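Flirine Releases Nitomeo 26 With Rebuilt Sync Engine and Offline Shared Folders

FLOMSIDE, November. Flirine today announced general availability of Nitomeo 26, a new version of its desktop and mobile file management software. The release replaces the sync engine used in all earlier versions, adds offline access to shared folders, and changes how the application stores previews of photos and documents. It is available now as a free update for customers with a current subscription.

Sync engine

Earlier versions of Nitomeo compared files as whole units. A change to one page of a long document caused the full file to be uploaded again. Nitomeo 26 divides each file into blocks of variable size, computes a checksum for each block, and transfers only the blocks that have changed. The same method is used for downloads.

In internal testing on a library of mixed office documents, a full resync after a folder rename took 55 seconds. The previous version took 331 seconds on the same computer and connection. Results depend on file types, disk speed and network conditions. Compressed archives and encrypted containers show little improvement, as small edits to these formats usually alter most of the file.

"The old engine was written when most customers had one computer and one phone," said Bezawit Nigatu, head of engineering at Flirine. "It made assumptions about file locking that were no longer safe with four or five devices on an account. We replaced it completely, and the two engines do not share any code."

Offline shared folders

Shared folders can now be marked for offline use on Windows, macOS, Android and iOS. Files in these folders can be opened and edited without a connection. Changes are placed in a local queue and sent when the device reconnects. If two people have edited the same file, Nitomeo keeps both copies and adds the device name and time of the edit to the second one. Automatic merging is supported for plain text files only.

Folder owners can turn off offline use for individual members. Removing a member deletes the local copy the next time that member's device contacts the server.

Photo library and previews

Previews are now generated on the device and stored in a single local database. Earlier versions wrote a separate thumbnail file for every picture, which slowed backups and left unused files behind after a picture was deleted. The database is limited to 2 GB by default, and the limit can be changed under Settings, Storage.

The photo view also gains a full-width layout, sorting by capture date, and support for 282 camera raw formats and variants. Raw files are displayed using the embedded preview until the user zooms in, at which point the full file is decoded.

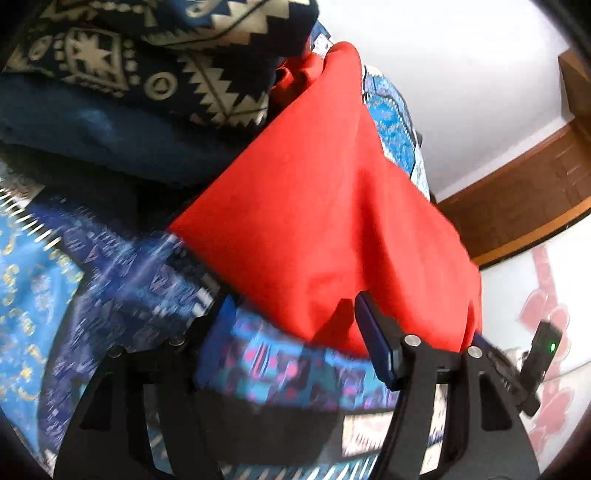 Administration

Business accounts receive a revised admin console. Administrators can set upload and download limits by group, export the activity log as a CSV file, and require a device passcode before the mobile app will open. Single sign-on settings have moved from the Billing page to a new Access page. Existing settings are carried over and do not need to be entered again.

"Most of the requests we received from administrators were for better logs," said Mihret Yilma, product manager for Nitomeo. "The activity log now records the reason a transfer failed, where before it recorded only that it had failed."

One of the first organizations to move to the new version was Derese, a document services company that tested the beta across its offices. Derese reported two problems with long file paths on Windows during the test period. Both are fixed in the release version.

Upgrading

The first start after the upgrade builds a new block index, during which sync is paused. Files remain available locally while the index is being built. Customers with large libraries should leave the computer connected to power until the status icon turns green. Once the index is complete, the device cannot be returned to an earlier version without signing out and downloading the library again.

Devices running older versions can continue to sync with upgraded devices on the same account, but they will transfer whole files.

Availability and pricing

Nitomeo 26 can be downloaded from the account page or installed through the built-in updater. Subscription prices are unchanged. The web client will receive the new photo layout in a later update.

About Flirine

Flirine develops file storage and synchronization software for homes and small businesses. The company is based in Flomside.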